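Workshop notebook, July, Friday
Finish trials, continued

Picking up from the last page, where I said I would not write anything more about the Preretti oil until the second set of boards had been left alone long enough. They have been. I am still not convinced.

Quick recap for Hongjun, who missed most of this. Keith came back from Cairns with a tin of Preretti hard oil and a story about a cafe counter that had taken hot cups every day and never marked. He wants to move all our tabletops over to it from the wiping varnish. The claim on the tin is one coat, no sanding between, ready for use in 8 hours. I have read that kind of thing on a lot of tins.

What we did: offcuts from the Aldale job, same board as far as possible, planed and then sanded. Half of each piece got the Preretti, half got our usual varnish, three thin coats. Jomar did the application because he has the lightest hand and no opinion. I did the marking on the backs so that Baoshan could judge them without knowing which was which. She guessed anyway, from the smell.

First set was useless. The varnish halves had gone on a day earlier than the oil halves, so of course they did better with water. Keith pointed this out himself, to be fair to him. I should have caught it before we started and not when he was already standing there with his arms folded.

Second set, both finishes given the same time from last coat to first test. Water ring: the oil left a pale mark that faded by the next morning on two pieces and stayed on the third. Varnish left nothing on any of them. Coffee, same pattern, a bit worse. Vinegar I don't trust, as the lid was off one of the cups and I can't say how much was left by the end. Struck it out.

Heat is where Keith expected to win. Mug of water straight off the boil, set down and left. The oil came up clean. The varnish showed a faint cloudy ring on one piece, which rubbed out with a little paste wax. So the oil is better with heat, on 3 pieces, on one afternoon, with one mug. I wouldn't change a shop over on that.

Looks: everyone likes the oil. It warms the color and the grain stands up more. Tien-fu put one of the oiled pieces next to the window and two people picked it up without being asked to. I noticed that and I don't know what to do with it, as none of them were asked to scrub it or put a wet glass on it for a year.

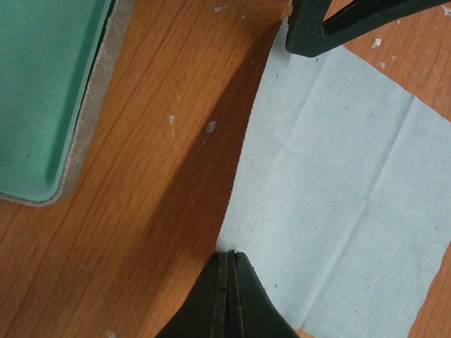

Does sanding to 200 before the oil make it resist water any better than stopping at 140?
Going by our pieces there was no difference I would put money on. The finer one felt nicer under the hand and took less oil, and it marked just the same.

Keith thinks the finer sanding closes the surface and that we should burnish as well. Possible. He also thought the first set proved his point. If he wants to burnish he can do a set, with the backs marked, and Baoshan can judge them after a few days when the smell has gone off.

Something I want on paper because it keeps getting repeated at lunch: the oil is not "food safe so it needs no curing." Whatever the finish, we let it cure before it goes out. The tin gives a time for light use and a much longer one for full cure, in smaller type, on the side that faces the shelf.

Cost. Per tin it is a lot more. Keith says one coat against three evens it out. He left out that the oil has to be wiped back hard and that Jomar went through a heap of rags doing it. Rags go flat on the rack outside, every time, including the small ones. I found a balled-up one by the sink on Friday and I don't care whose it was.

Repairs are the one argument I do take seriously. Goladton sent a varnished top back last winter with a scratch across the middle and we had to strip the whole thing. With oil you could sand the bad patch and rub more in. I tried it on the back corner of the worst test piece. The patch is visible if you get the light low across it. Tien-fu says it will even out. Left it on the sill, will look again.

To do
Third set, Keith to burnish half, me to mark backs
Same mug, same amount of water, lid ON the vinegar
Ask Hongjun if the Aldale people put things straight down on their tables or use mats
Keep using the varnish on paid work until I say otherwise in here
Buy more rags

Later, 4:40. Patch still visible.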